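Search this site Enter keywords Go

We use cookies to remember your settings and to count visits. Accept Decline

Dripping Faucets in Two Residence Halls: What Gets Reported and What Gets Fixed

Posted in April by Haruna Kaneko and Hamish Grimshaw
Tivon College, Introduction to Building Systems
Course instructor: Kathleen Foley

Background

Our project started with the sink at the end of the second-floor hallway in Ebihara Hall. It had been dripping since move-in. Everyone who lived on the hallway knew about it, and when Haruna asked the housing office whether a repair was scheduled, the office had no record of a problem. A work order was filed that afternoon.

We wanted to know if this was a one-time mix-up or if it happened with other faucets. The college has put a fair amount of effort into signs asking students to take shorter showers and turn off the water while brushing their teeth. A faucet that drips all night is outside the control of anyone reading those signs, unless that person also knows how to report it.

Our questions were simple. Which shared faucets in the two halls drip? Do the people who use them know how to report a drip? After a drip is reported, how long does it take to get fixed, and does the fix last?

The two halls

Ebihara Hall is the older building. Most of its bathroom sinks have compression faucets, the kind with separate hot and cold handles that you screw down to close. Inside each handle is a stem with a rubber washer on the end. Turning the handle presses the washer against a metal seat and stops the water. The washer wears out over time, and it wears faster when people crank the handle hard, which they tend to do once it starts to drip.

Lovard Hall was remodeled more recently and has single-lever faucets with a cartridge inside. There is no washer to press down. The cartridge has openings that line up or close off as the lever moves, and small rubber rings keep the water from getting around it. When one of these faucets drips, the usual repair is to replace the whole cartridge. This costs more in parts but takes less skill.

We left out private bathrooms and kitchens. We also left out showers, even though several people told us the showers were worse. They are hard to check without getting in someone's way, and we did not have permission to take anything apart.

Method

We picked 11 shared faucets, split between the halls, and checked each one over a period of three weeks. A check was the same every time. We closed the faucet by hand with normal force, waited until the spout had emptied, and then set a plastic measuring cup underneath. If water collected in the cup, we wrote down how much and how long the cup had been there. If nothing collected, we wrote "dry" and moved on.

We did most of the checks late in the evening. Morning checks did not work well. People needed the sinks, and more than once we came back to find the cup moved to a windowsill or emptied. After the first week we taped a note to the cup, which helped.

For the second part we talked to residents in the hallways and lounges. We asked if they had noticed any dripping faucets, if they had reported one, and how they would go about reporting one. We did not record names or room numbers.

For the third part we asked the facilities office for work orders on the faucets in our sample. Akihiko Uchida, who handles plumbing orders for the residence halls, printed them out for us and spent part of an afternoon explaining the codes. The code for "dripping" and the code for "low flow" are next to each other on the form, and he told us they get mixed up. 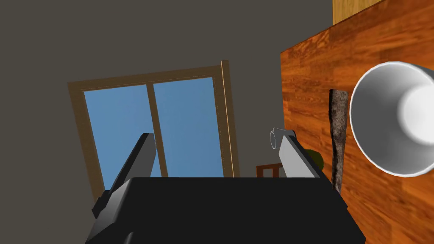 Figure 1. Computer rendering. The two fingers are open, with a small white ring at the tip of the right one.

Results: drips

The drips were mostly in Ebihara Hall. This is what we expected from the age of the faucets, but the difference between hot and cold was a surprise. In nearly every case the hot side was the one that leaked. Mr. Uchida said this is common, and that heat hardens the rubber in the washer. A leak on the hot side also wastes the energy used to heat the water, so it is the more expensive kind of drip to leave alone.

In Lovard Hall the faucets were dry on almost every check. The exception was a sink next to the laundry room. It dripped only when the lever was left slightly off center. If you pushed it all the way over, it stopped. We were not sure whether to call this a leak. In the end we counted it -- people do not push the lever all the way over, and the water goes down the drain either way.

The amount of water varied from night to night at the same sink. Part of this is our method. "Normal force" is not the same for both of us, and Hamish tends to close handles tighter. We tried to correct for this by having one person do all the checks in each hall, but that means our numbers for the two halls should not be compared too closely.

Results: reporting

Most of the residents we talked to had noticed a dripping faucet. Very few had reported one. The most common answer was that they assumed someone else had already done it. Others said they thought a resident assistant was supposed to handle it, or that custodial staff would see it while cleaning.

The custodial staff told us they do report drips when they see them, but they clean during the day, when the sinks are in use and a slow drip is hard to notice. Resident assistants can file a work order but have no special duty to look for leaks.

The online form is another problem. It asks for a room number, and hallway bathrooms in Ebihara Hall have no number on the door. One resident told us she started the form, got to that question and gave up. We tried it ourselves and found that it will accept your own room number with a note in the comment box, but nothing on the page says so.

Results: repairs

Once a drip was in the system, it was usually fixed quickly. The work orders show repairs made within a few days in most cases. The trouble was with repeat orders. Two of the Ebihara Hall sinks had been repaired and then reported again the same school year.

Mr. Uchida thought the seats were the likely cause. If the metal seat under the washer is pitted, a new washer will seal for a while and then get cut up by the rough edge. The seat can be ground smooth with a hand tool, or replaced if it unscrews. This adds time to the job, and the work order form has no place to note that it was done. The next person to open up the faucet has no way of knowing.

What we would change

Our main suggestion is to put a number or a name on each shared bathroom door and use the same one on the form. It is cheap, and it removes the one question that residents could not answer.

We also suggest adding a line to the work order for the condition of the seat. Ms. Foley pointed out that forms tend to grow until no one fills them in, so we would take out the "preferred time of visit" line for shared bathrooms to make room.

We considered recommending that all of the Ebihara Hall faucets be replaced with the Lovard Hall type. We did not have cost figures that we trusted, and the older sinks have separate holes for the hot and cold handles, so the sinks might have to be replaced too.

Limits of this project

Our sample was small and we chose it by convenience. The sinks nearest our own rooms got checked at more regular hours than the others. We relied on what residents remembered. We also filed a work order ourselves at the start, and it is possible that the repair crew looked over nearby sinks on the same visit.

We never found out why the second-floor sink drips again. It was repaired before our checks began and was dripping by the end of them -- the new work order is open as of this writing.

Thanks to Mr. Uchida, to the custodial staff in both halls, and to Kazue Shimada for lending us the measuring cups.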